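A word on good practice from the Kotdale room

Many of you have asked for the new house rules for hand-held gripper sessions in writing, so bless you for your patience! Waltraud Kuster and I spent a good part of February boiling 55 scattered notes down to one page, and I do think it reads better for it.

The big one is the markers. Please look over the printed faces on both cubes before you start, and if one is scuffed or peeling, swap the gripper out and tell Waltraud. Keep sleeves and cables clear of them too - we lost 20 recordings in the Bolell set to covered markers, and that still stings a little.

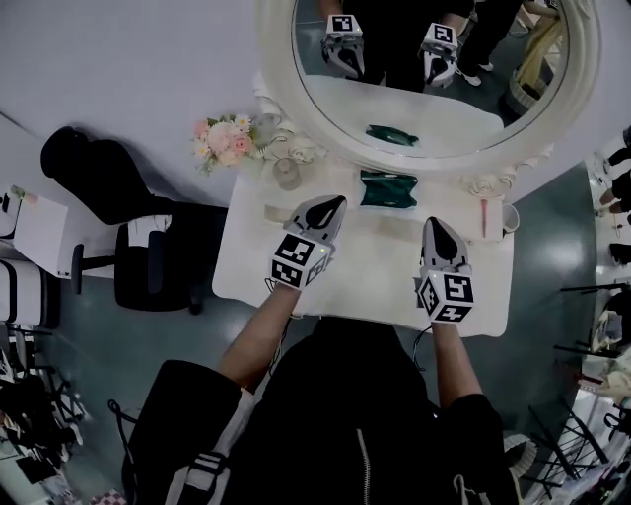

The second rule is about mirrors and other people. Reflections are allowed, but they go in the session notes, and so does anyone who is in the room with you. Everyone present signs the consent sheet first, even if they've only popped in to say hello.

Lastly, take a proper break after 70 minutes, please. Wrists get tired long before we admit it! Copies of the page are on the shelf by the door, and comments can come to me.

Zulmira Salgado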